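Can a robot do my kitchen yet

Quick one, it's nearly 11 at night and I've got work in the morning. Somebody asked under the April post whether I still think house robots are two years off. Short answer, no. Longer. Been going through the kitchen sim runs all evening, the clear-the-counter job. Arm, marble island, way too much stuff left out. So basically my house minus the mail.

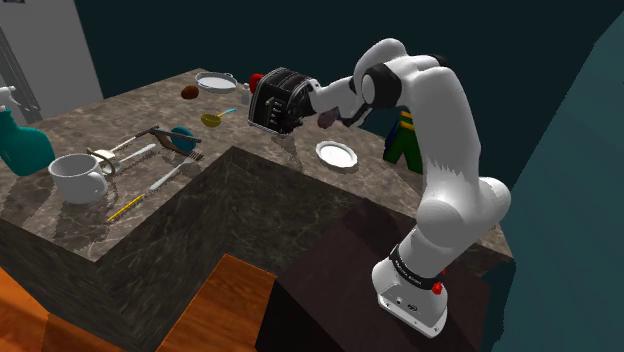 Toaster, in the air. Plate still to go.

Picking up big solid things, fine, I'd call that mostly solved. In sim anyway. A simulated toaster has no crumbs in it and no cord caught behind the bread bin. My 2,665 square foot argument with Itsuki Fujimoto (long story, his house, his vaccuum robot, my shin) was all about this. He says grasping is the whole problem. I say it's deciding where stuff goes.

Mugs are where I get picky. Handle, no handle showing, coffee still in it or not, and whose is it, do I wash it or leave it alone.

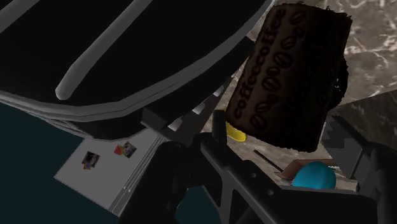

Also speed. I can clear a counter in 2 minutes if company's coming. If a machine needs 20 and I have to stand there watching, then I've got a new chore. Same thing at Vogler when I was on the packing line in Plavthorpe, they trialed an arm for boxing up and we spent half the shift babysitting it. Good arm too. Just wanted everything exactly were it expected.

And a counter is never only dishes. There's a spray bottle, a bit of paper, a utensil or two, raw chicken. You do not want the same gripper going from the chicken to the clean plate. I would like to see THAT on a spec sheet.

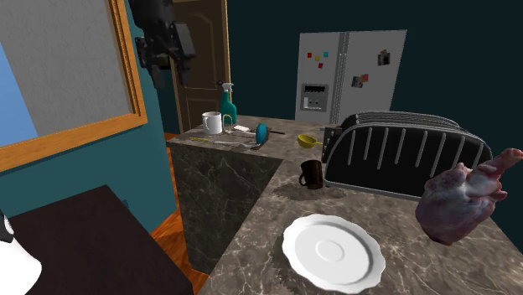
What I'd pay for right now

Something that unloads the dishwasher overnight, slow as it likes. That's it. No cooking, no folding. If Vekuvus or Gostus or whoever gets there first, I'll clear a shelf for it myself.

More when I've slept. Comments are open.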